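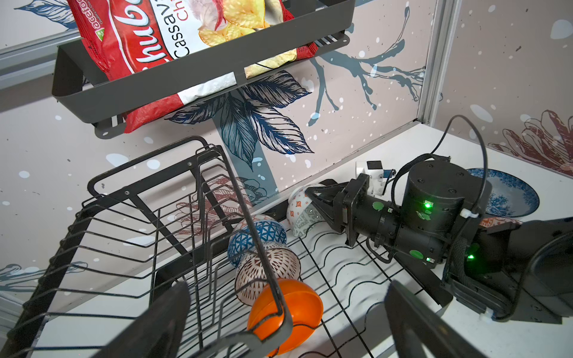 6月6日，样板厨房角，沥水架那一侧

上午把台面重新收了一遍。说是收，其实是把昨天从左边挪到右边的东西再挪回左边。Verena Eder 的意见是沥水架应该固定在左前方，后面墙上挂篮，右边留给盘子和垫布，从此不许再改。她一月份也说过“从此不许再改”，那次坚持到了午饭前。

现在的摆法先记下来，免得下回又有人凭记忆恢复：

- 沥水架：黑色铁丝的，放白台面左前方，高齿朝上（听着像废话，但有过前科）。
- 碗：斜插成一排。橙绿花纹的白碗最靠里，往外是蓝白三角纹的、棕色放射纹的，橙色塑料碗在最外面。
- 盘：蓝白花纹那只放右边，下面压叠好的花布。
- 挂篮：深灰金属的，上墙，在左上。里面放木薯片，红袋子，不放别的。

关于木薯片我保留意见。挂篮的本意是放调料和海绵，Stustano 项目的清单上写得明明白白，第二页，“小件收纳”。结果大家一致认为小件就是零食。袋子比篮子深，下沿要从篮边垂出来，看着像在往外逃。Verena 说这样显得有人在过日子。那我建议再往水槽里泡一口锅，过日子过得更像一点，没有人附议。

## 碗的顺序

橙色塑料碗放最外面是我定的，理由很俗：它最轻，拿放最多，磕一下也没人心疼。瓷碗往里走。缺点是一眼望过去先看见塑料的，三角纹那只蓝线画得那么密，反倒躲在后面。Ortner 的人来看样的时候多半要问。我打算回答“层次”，这个词到目前为止还没有人追问过。

三角纹的碗我个人最喜欢。蓝线看着是手画的，一排一排小三角，密密地排着。碗口那边换成一圈橘红夹白的斑纹，中间隔了一道很细的浅蓝线。要是没有那道细线，两块花纹就要打架。照这个逻辑，墙纸和碗之间也该有一道浅蓝线，可惜目前它们之间只有一个沥水架。

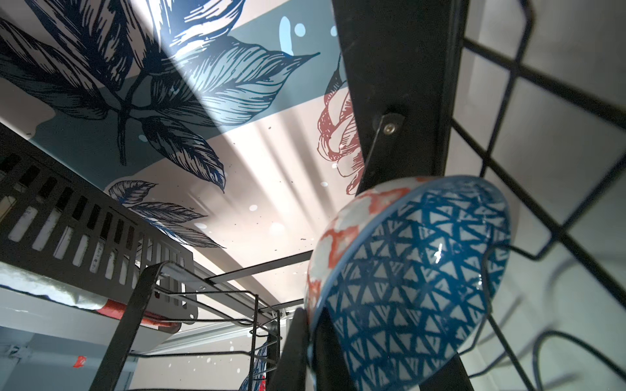 墙纸离沥水架这么近，碗上的水溅过去怎么办？

先用干布按掉，不要横着擦；每天收工前看一次下沿的接缝，起边了就当天压回去，别等胶干。长期的办法是在下沿加一条透明挡水，Sterance 的目录里有现成的，高度选200毫米，再高就挡住图案了。

上面这条写给所有人，尤其写给上次拿湿海绵去“顺手擦一下”的那位。接缝起边以后用的胶是我从抽屉里翻出来的，没有标签，效果倒不错，这一点很让人不安。胶已经补上标签，标签写的是“不明，好用”。

挡水条我列进采购了，单子编号911。有人看了说这个号码不吉利。单号是系统排的，前一张是打印纸，那张号码也没见吉利到哪里去。

## 架子本身

拿 Lernon 的老架子对比了一下。老架子是直齿，所有的齿一样直，一样无聊，盘子放上去稳稳当当，碗放上去就开始各走各的路。深碗还好，浅碗会顺着齿往前滑，最后全部靠在最外面那只身上，像末班车上睡着的人。

装载试了两轮。第一轮只放盘，没什么可写的。第二轮只放碗，从里往外插，按重量排，最里面先放。注意事项：

1. 先放最里面的，别从外面往里塞。
2. 碗口都朝一个方向斜。朝哪边可以商量，一半一半不可以。
3. 碗底圈足要落在齿与齿之间，听见刮的声音就拿起来重放。
4. 总重别超过800克。说明书没有写上限，这个数是我自己定的，定得保守，因为赔碗的也是我自己。

第三条有人问怎么算“刮的声音”。就是你听了会缩脖子的那种。

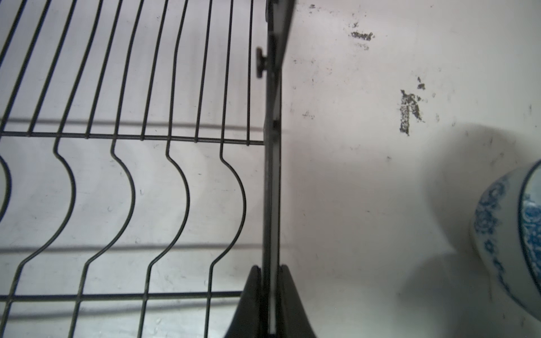 下一步要决定的是碗和盘混放时怎么分区。现在谁先洗完谁先占位置，盘子总是赢，因为盘子洗得快。我的想法是让架子自己说了算，在上面贴标记太难看，而且标记一沾水就掉，掉了还会进碗里。这款的铁丝一段是直的，过了横丝就开始往外鼓，弯成浅浅的 S 形，鼓出来的那段正适合托住盘子的边，所以盘子归弯的，直的那段留给杯垫、菜板和其他薄而没有主见的东西。碗呢，碗可以跨在弯齿上，但要占掉更多齿距，等于一个人坐两个座位。横丝和齿交接的地方都是焊点，收拾的时候用手指摸一遍，有毛刺就记下来，别像我上次那样先用袖子发现。侧柱上有个圆头的小黑钮，抹布不要往那里挂，再怎么像挂钩也不要。

另外，光线斜着进来的时候，架子底下的影子和铁丝错开一点，台面上的线就成了两份。昨天下午我盯着看了半天，以为有一根齿歪了，拿尺子去量，量的是影子。写在这里供大家参考，请不要转述给 Ortner。

## 台面和盘子那一侧

右边暂时没有争议，这本身值得记一笔。花布叠好垫在蓝白盘子下面，原意是防滑，后来 Verena 觉得颜色合适，于是防滑升格成了搭配。布要换着洗，抽屉里还有一块备用的，花样不一样，换上去的当天不要做任何颜色方面的讨论，等眼睛习惯了再说。

白台面的毛病是什么都显。水渍显，饼干渣显，铅笔画的定位线也显。定位线我画了两次，擦了三次（有一次擦的是别人画的，抱歉）。后来改用纸胶带在台面背面做记号，从正面看不见，代价是每次核对都得蹲下去。年纪轻的同事请多蹲。

铁架脚和台面之间要不要垫东西，还没有结论。垫硅胶片会高出2毫米，理论上看不出来，但 Verena 看得出来。不垫的话拖动时会留灰印，用橡皮能去掉，用去污粉也能去掉，顺便去掉台面的光泽，所以请用橡皮。橡皮在放“不明，好用”的那个抽屉里。

## 墙纸

再说几句墙纸，因为今天又有人抱怨“太热闹”。

选它的时候我们比过素色的。素色墙配黑铁架和白台面，干净是干净，像牙科诊所。现在这款底色偏粉的米色，横着一道道灰蓝的宽带，上面撒小白点，画的东西都是老式版画的排线，叶子深蓝，松果红褐，还有花。白点像下雪，六月份看见也不算坏事。

热闹的主要责任在鸟。两只红胸脯的灰雀，一大一小，红得很彻底，和木薯片的袋子几乎是一个阵营的。我原来嫌袋子扎眼，今天退后几步再看，袋子上的红和鸟身上的红互相照应，居然说得过去。这个发现对我很不利，我已经为撤掉那包木薯片写了半页理由。
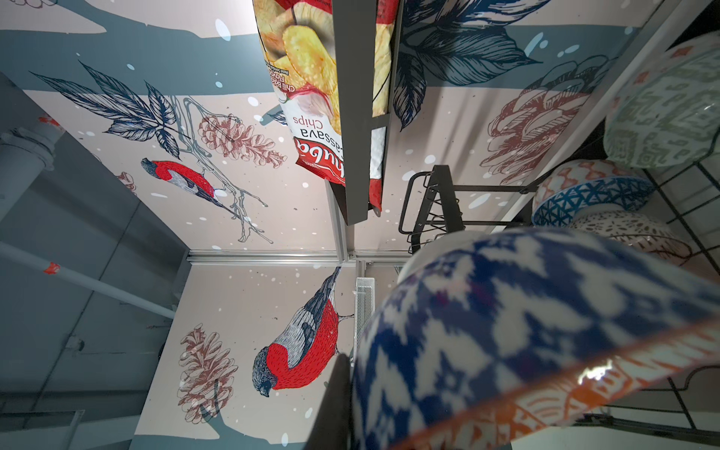

灰雀、松果、木薯片，右侧是几只花碗。

理由先不撕，夹在本子后面备用。木薯片背着一张大蒜和红辣椒的照片站在鸟旁边，气势上不输，可它早晚要被人吃掉，吃掉以后挂篮里放什么，仍然是个问题。我提议放海绵。Verena 提议再买一包。

挂篮的导边末端有个小钩，袋子拿进拿出的时候注意别刮到。从上方抽，别往旁边拽。支架上的孔先空着，等挂篮位置真正定下来再决定用哪几个，眼下“定下来”三个字在这间屋子里的含义请参照本页开头。

## 待办

- [ ] 挡水条到货后先比划，不要直接贴。先撕膜后比划的教训见一月那几页。
- [ ] 第二块垫布洗掉浆，再看缩不缩水。
- [ ] 给 Lernon 写信问弯齿的备件能不能单卖。上次他们回信很快，内容是谢谢我们来信。
- [ ] 焊点逐个摸一遍，有毛刺的贴小纸条。摸完洗手，再去拿碗。
- [ ] 碗的顺序维持现状，谁想改先在这一页签名，写明改成什么、改回来由谁负责。
- [ ] 橡皮快用完了，一起补。

签名处（想改顺序的）：

Verena Eder，橙色那只换到里面。改回来由我负责。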